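Drirkedo Home Opens Sign-Ups for "A Basket by the Door," a Season of Small Sorting Habits

FOR IMMEDIATE RELEASE, February

Clirnis. Most of us have one corner of the house where empty bottles gather, usually beside the sink, and usually a few more of them than we would like a visitor to see. The household workshop Drirkedo would like to give them somewhere nicer to wait. Its new program, A Basket by the Door, pairs everyday bottle sorting with the woven baskets so many families already own and have never quite found a use for.

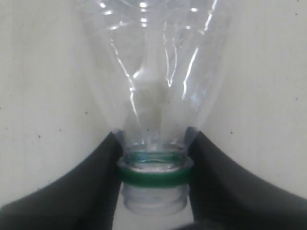
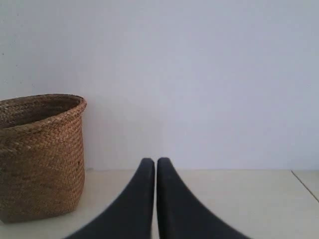
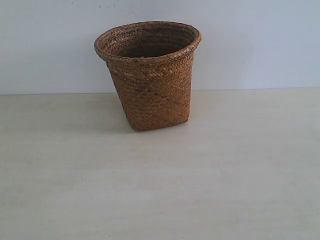

A clear plastic bottle with a green ring at its neck (first), and woven baskets on a pale surface (second and third). Drirkedo.

The program begins this month at the Drirkedo workshop on Godoy Street and runs through the spring, with 78 places open in the first round. Each household that signs up is invited to one evening session, which starts at 6:30 p.m. and lasts as long as people care to stay (the coffee tends to decide that, and there is plenty of it). Guests are asked to bring a basket from home if they have one. Anybody who doesn't can choose from the workshop's own shelves and take a basket home on loan until the season is over.

"My grandmother kept a basket by the kitchen door all her life, and everything that was on its way out of the house went into it," said Valentina Maldonado, who founded the program. "There was never a chart on the wall, and there was never a lecture either! You walked past, you dropped your bottle in, and when the basket was full somebody took it down the street. I have wanted to bring that back for years, and I am so happy that we finally have the room and the people to do it."

The evenings are practical and unhurried. Participants start with the bottles themselves: giving them a rinse, letting them drain neck down on a rack, and checking what their own town wants done with caps and the plastic rings that stay behind on the neck, as the rules can differ quite a bit from one place to the next. After that the talk turns to the basket, and to where it should live. A wide mouth is handy for people who like to toss things in from a step away, and a rounder, closer shape may sit better in a narrow hallway.

Basket care takes up the last part of the session, led by Cristóbal Orellana, a weaver who has been mending baskets in Clirnis since he was a teenager. He will show guests how to brush dust out of a weave, how to tuck in a stray fiber at the rim before it catches on a sleeve, and how to line a basket with an old pillowcase so that drips stay off the strands.

"People apologize to me for their baskets, and I tell them please, don't," Orellana said. "A loose end is five minutes of work. Bring me the one you keep in the attic and we'll have a look at it together."

Some 300 households took part in Drirkedo's pantry program last year, and the team hopes that many of those familiar faces will come back for this one. Sessions are free, children are welcome, and the workshop entrance is on the ground floor. A printed booklet of 96 pages, with notes on sorting, rinsing and simple repairs, goes home with every household.

To reserve a place, stop by the front desk at the workshop or ask for Santino Ocampo, who is handling sign-ups and will gladly answer questions about baskets of any size or age.

About Drirkedo
Drirkedo is a household workshop in Clirnis offering evening sessions on storing, mending and sorting the things people use at home every day. It shares its building with the Nenano reading room.

Press contact: Ignacio Barrientos, Drirkedo, Godoy Street, Clirnis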